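Gripper stops closing halfway and throws code 767, mouse slides out

Posted in Grippers and Hand Tools by Jingyi Guo
Jan 30, 2026 · 902 views

I have a two-finger handheld gripper with a Staltora drive unit and ridged purple pads. I use it to record pick and place on ordinary desk stuff. Since I updated the firmware it stops partway through closing and the controller shows 767. The fingers stay where they are until I cycle power. If it happens after contact, the object slides out when I lift.

The task is simple. Pick up a computer mouse from a round wood table and put it on the mouse pad to the left. The table is polished and the mouse shell is smooth, so I know the grip is never going to be great, but it worked fine in November with the same pads and the same mouse.

Things I tried: new battery, other USB cable, lower closing speed. Lower speed helps a little. The fault also comes up with nothing between the fingers, only less often.

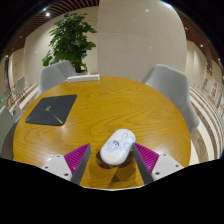
Clanduva had the same code on two units and says to look at the finger screws before touching any settings. If the plate at the base of a finger shifts even slightly, the finger binds on its way in, the motor current goes up and the drive cuts out. Take the power off first. Then move each finger by hand through the full travel. If one feels stiff, loosen its base screws, line it up, and tighten them evenly.

Also stop cycling power with your other hand near the pads. Mine closed by itself on restart once and it hurt.

hornurance_bench
Probably the firmware. Roll it back.

Jiang
Rolling back may hide it, but I wouldn't call that a fix. On my unit the update lowered the current limit at which 767 trips. A finger that was binding a bit before would get through, and now it doesn't. That would fit with it failing on an empty close too.

Do the screw check, then run the homing routine again with nothing in the fingers. Skip homing and the drive keeps the old closed position and pushes against it. Don't raise the limit to get rid of the code. I did that and stripped a gear.

Jingyi Guo
Right finger was stiff. Loosened and realigned it, ran homing, no 767 so far on empty closes. I haven't gone back to the mouse yet. Does anyone know the correct torque for the base screws? The manual doesn't give one.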